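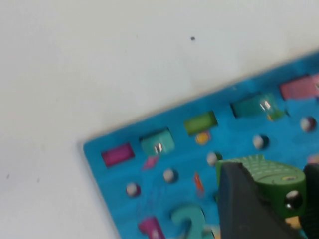 El puzle azul, en la mesa blanca de siempre.

Cómo limpio en casa los juguetes de madera, los puzles y todo lo que se toquetea

El martes me puse por fin con la estantería de los juegos, que llevaba meses mirándome mal. Y como cada vez que cuento algo de limpieza me llegan las mismas preguntas (¿se puede mojar la madera?, ¿y el vinagre?, ¿y si el dibujo se va?), he decidido juntarlo todo en una sola página y así la tengo yo también a mano, que luego se me olvidan las proporciones y acabo buscando en mis propios apuntes.

Empiezo por lo que hice mal durante años: meter las piezas en el fregadero. Las piezas de madera no se dejan en remojo nunca, ni cinco minutos. La madera chupa agua, se hincha, y luego el bloque que entraba suave en su hueco ya no entra o se queda encajado y hay que sacarlo haciendo palanca con una cuchara. Me cargué así un juego de encajes precioso y todavía me acuerdo.

Lo que uso ahora

Un cuenco con agua templada y una gotita de jabón neutro. Yo gasto el de Druto, que no huele a casi nada y hace poca espuma, pero cualquier lavavajillas suave os vale. Dos paños de algodón, de esos de camiseta vieja: uno para pasar con jabón y otro para secar. Un cepillo de dientes jubilado. Bastoncillos para los rincones. Y una toalla grande extendida en la mesa, que es donde va a parar todo.

El paño se moja, se escurre y se vuelve a escurrir. Si al apretarlo cae una gota, todavía está demasiado mojado. Se pasa por la pieza siguiendo la veta, se repasa con el paño seco y se deja en la toalla de canto, para que le dé el aire por los dos lados. De canto, por favor, que tumbadas se quedan húmedas por debajo y salen esas manchitas grises tan feas.

Para los huecos de los tableros, el cepillo de dientes en seco primero. Sale de todo: migas, pelusa, purpurina (la purpurina no se va nunca de una casa, yo ya lo he asumido). Se pone el tablero boca abajo, se le dan unos golpecitos y se cepilla otra vez. Si queda algo pegado en una esquina, bastoncillo apenas humedecido y paciencia. Nada de cuchillos ni de palillos metálicos, que rayan la pintura y por la raya entra luego la suciedad.

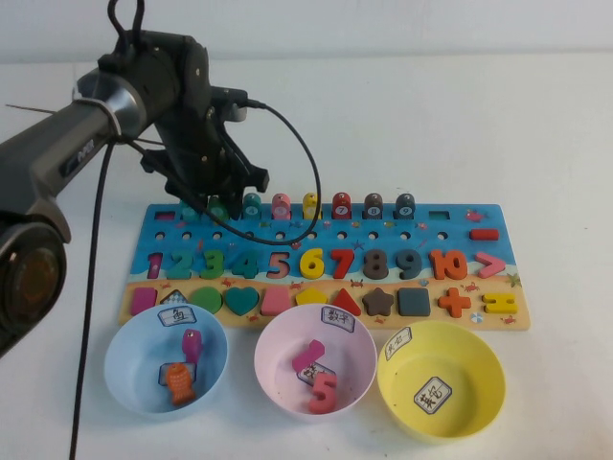
Con el vinagre tengo sentimientos encontrados. Para la madera sin pintar me gusta, una cucharada en el cuenco y listo, se lleva bien los olores de armario cerrado. En piezas pintadas lo pruebo antes por detrás, en un trocito que no se vea, y espero un rato. Si el paño sale de color, vuelvo al jabón y me olvido del vinagre. Y lejía no, ¡ni en broma! Se come el color y deja la superficie áspera.

Las marcas de boli y rotulador

Aquí he probado de todo. La goma de borrar blanca, la de toda la vida, quita bastante lápiz y algo de cera. Para el boli, un poquito de pasta de dientes blanca (sin granitos) en la punta del dedo, frotar en círculos, retirar con el paño. El rotulador permanente es otra historia: a veces sale con alcohol en un bastoncillo, a veces se lleva también la pintura de debajo. Yo lo dejo. Una marca de rotulador no le ha hecho daño a ningún puzle.

Las pegatinas, con el secador a temperatura media y tirando muy despacio de una esquina. Los restos de pegamento se van con una gota de aceite de cocina, se deja actuar mientras te tomas el café y se quita con jabón.

Astillas y cantos que rascan

Paso el dedo por los bordes de cada pieza mientras la seco, ya por costumbre. Si noto algo, lija fina. Tengo siempre dos hojas en el cajón, una de 100 para lo que está muy levantado y otra de 800 para dejarlo suave, las dos de Landex porque es lo que hay en la ferretería de abajo. Se lija a mano, poco y con la veta, y se limpia el polvillo con un paño seco antes de guardar. Si la madera está sin tratar y la veo reseca, le doy una pasada finísima de cera de abejas y la dejo toda la noche — por la mañana se frota con un trapo limpio y queda una gloria.

Los de tela y los de plástico

Los de plástico son los agradecidos: agua caliente del grifo, jabón, aclarar y a escurrir. Ojo con los que tienen agujeritos, que el agua se queda dentro y cría moho; yo los aprieto bien y los dejo boca abajo un día entero. Los de tela van en una bolsa de red a 30 si la etiqueta lo permite, y los que aguantan 60 me los guardo para cuando ha habido mocos en casa. Al tendedero, a la sombra, que el sol se los come.

Y para guardar

Lo mejor que he hecho en esta casa ha sido dejar de guardar los puzles en sus cajas de cartón, que se abren por las esquinas y van soltando piezas por el pasillo. Ahora cada uno va en una bolsa de tela con cordón (las mías son de Orov, pero con una funda de almohada vieja y una cinta salen igual de bien) y en la bolsa coso un retal del color del tablero. Los tableros van de pie, como libros, y así se ve de un vistazo cuál falta.

Antes de cerrar cada bolsa reviso que no quede nada húmedo. Si tengo dudas la dejo abierta hasta el día siguiente. También meto dentro un saquito con arroz crudo, que se cambia cuando me acuerdo, en enero y luego a la vuelta del verano.

Si tenéis algún truco para la plastilina seca metida en las ranuras, dejádmelo en los comentarios, que con eso sigo peleándome. Lo de congelarla ya lo he probado y a mí se me desmigaja por todas partes.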